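August, bench notes, started after lunch

Picking up where I left the planner branch before Greer Aitken and I got dragged into the Skandmont review. The goal for today is boring on paper: make the pose estimates for the processor and the memory survive a change of lighting, then hand them to the planner without me massaging offsets by hand.

First job was relabeling. The detector kept calling the drive cage "memory" (all those slots and perforations, I sort of get it), so I masked everything right of the power supply and re-ran it. Much calmer! I also dropped the confidence threshold to 70 and stopped the tracker from re-initializing every time an arm crosses the view.
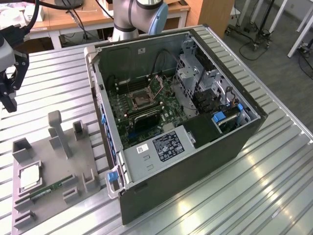

The other thing eating my time is the frame tree. The fixture plate has its own frame, the case has its own frame, and Stetau was happily publishing both with the same parent stamp, so any lag in one got smeared into the other. Sunita Goel spotted it in the logs in two minutes, after I'd been staring at them all morning. I've split the publishers now and the case pose only updates when the arms are parked. If you pull this branch, delete your cached calibration first or you'll get the old parent back and swear at me. 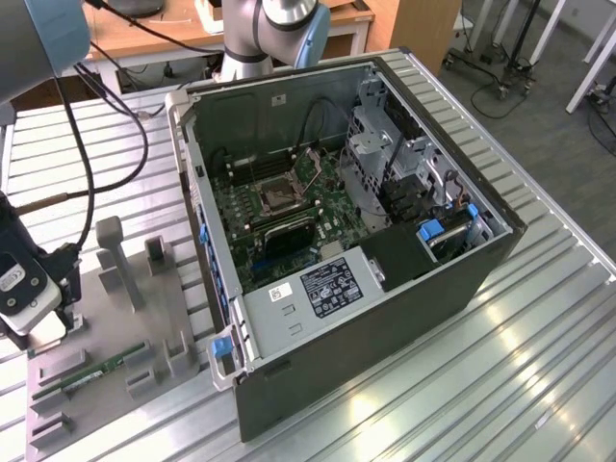 Case on its side, memory module sitting in the fixture plate.

Next up, the collision model. Jean Yule's mesh of the chassis is lovely but has every little vent in it, and the planner was timing out at 1000 ms on nearly every query. I swapped in plain boxes for the power supply and the drive cage and kept the real geometry only around the socket and the memory slots. The socket lever gets its own padded box, because it can stand up at an angle and I do not want a finger anywhere near it.

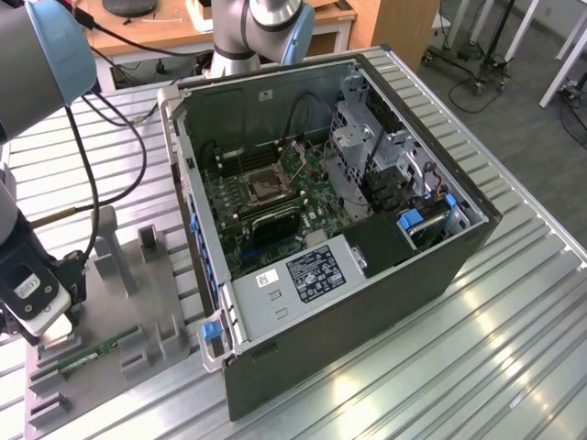
Socket lever raised, gripper over the fixture plate. This is the lever that needs the padding.

With the boxes in, queries come back fast enough that I stopped watching the timer. Job 2621 is the one to look at in Matix if you want the before and after. One leftover: the approach vector over the upper memory bank still flips sign now and then, and I think it's the symmetry handling. A memory slot looks the same to my code from either end, and it isn't, the notch is off center. 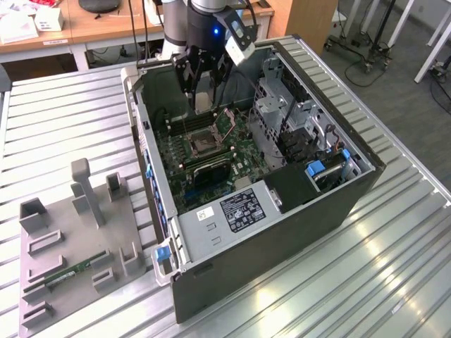
So I'm adding a notch check before the approach gets committed, plus a hard stop if the wrist solution swings more than a quarter turn between waypoints. Beathag Tennant wants the same check on the Pringle setup, so I'll write it as a separate node and keep the case-specific numbers in config.

Still to do: unit test for the flip, put the masks under version control, ask Huiling Liang which gripper offsets she's using, because mine and the ones in the repo don't match.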